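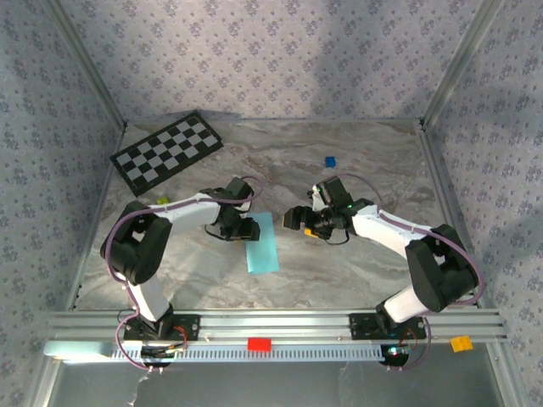 Planning the budget for a second two-arm station – what would you change?

Nimal Gazi
Posted in: Equipment and purchasing

Dear all,

I have to hand in an equipment plan for our lab before the end of June and I would be grateful for your opinions. We do paper handling with two arms: picking up a sheet, folding it, making the crease. The first station was bought piece by piece over a long time, and nobody wrote down properly what it cost in total. For the second one my supervisor wants a list with every item, down to the cable ties.

I have two quotes for the enclosure (frame, floor panel and walls, without arms). Okton asks 991 dollars and Valtitz asks 956 dollars. Both are before tax. Okton includes delivery to our floor, Valtitz delivers to the loading dock only. The arms themselves are already approved, so please let us not discuss the arms.

My questions are mainly about the small things. Fingers, cables, spare motors, lighting. What did you forget in your own plan?

Chaminda Ekanayake
Reply

The difference of 35 dollars between your quotes is nothing. Take the one that brings it upstairs. We took a cheaper offer for our frame and then paid two students for an afternoon to carry profiles, and one profile arrived with a bent end.

What we forgot: tubing for the cables. It sounds like a small matter, but the cables at the elbow get pulled each time the arm folds back, and when one of them breaks you lose a day to find out which one. Please budget for tubing over the full length of both arms, and buy more than you measure.

Anwara Barua
Reply

I do not fully agree with Chaminda about the delivery. 35 dollars here and 35 dollars there, and at the end of the year the purchasing office asks me why the "various" line is so large. If you have a trolley and an elevator, the loading dock is fine.

But my real advice is about the floor panel. Think about the colour and pattern before you order. If the plan is to use different surfaces later, ask for a floor which can be taken out without removing the rail. Ours can not, and to change it we must unscrew everything and calibrate again.

Nimal Gazi
Reply

Thank you both. The elevator exists, the trolley I must ask about. The removable floor is a very good point, I will ask both companies if they can do it for the same price.

I have now started on the spare parts page. For folding, the fingertips are what I worry about the most, as both grippers come close together over the same sheet.
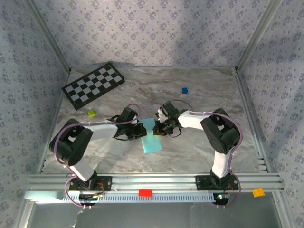 How many spare sets of fingers should be in the first order? Two sets for each arm, and a third set only if you have no printer of your own in the building.

At least this was the answer from Þórarinsdóttir, the company where we get our printed parts. They also told me that a larger order of eight sets gets a lower unit price, but then I would be fixed on one finger shape for a long time. I am not sure this is wise. We have already changed the shape before.

Chaminda Ekanayake
Reply

Do not buy eight sets. You will have a new design before you open the second bag. Put the money in a "consumables" line and print when you need.

And put paper in the plan also! People laugh at this, but if you fold all day, the paper is a real cost. Buy one kind, from one supplier, and write down the weight. We changed supplier in the middle of a project and the new sheets creased differently, so for weeks we were comparing things which could not be compared.

Anwara Barua
Reply

Agree on the paper, disagree on the fingers. A printer also needs material and a person who looks after it. In our group that person was me, and my hours were in no budget at all. If a company prints it for a fair price, let the company do it – but order a small quantity, and ask if they keep your file.

Nimal, do you have rubber pads on the fingers, or is it only plastic? The pads should be their own line in your list. They wear before the fingers do, at least in our experience.

Nimal Gazi
Reply

We have pads, yes. I had them hidden in the same line as the fingers and I will separate them now. The paper is one kind only, light blue, and I have the weight written on the box.

The next item is the wrist cameras. The station has a fixed camera too, but when the grippers are closing on the crease I want a near view, so I do not want to save money there. The offer from Carnine has a better sensor and costs double of what we use now. 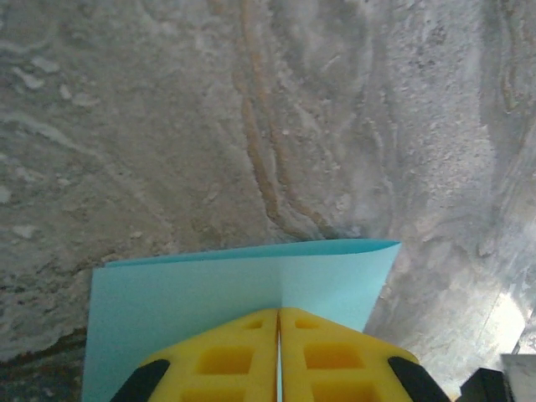
Rajitha Patwary
Reply

Before paying double for a sensor I would spend on light. A diffuse panel over the work area costs much less than a camera, and with a shiny floor it helps more. Try it with a borrowed lamp and a piece of baking paper first, then decide about the Carnine offer.

Also check the delivery time. With small cameras the model can disappear from the catalogue, and if you buy only what you need today, next year you will have two different kinds in one station. One spare per type is the minimum for me.

Nimal Gazi
Reply

Rajitha, this makes sense. I will put a light panel in the plan and move the new cameras to a second phase, with one spare of the present model bought now.

Small update on the enclosure: Okton says the removable floor is possible at the same price. Valtitz has not answered yet. Obaidul Wickramasinghe from our purchasing office would like a written quote with the floor mentioned in it, so I have asked Okton for this today. If somebody has a list of cable lengths for two arms on one rail, please send it to me, I am still measuring with a string.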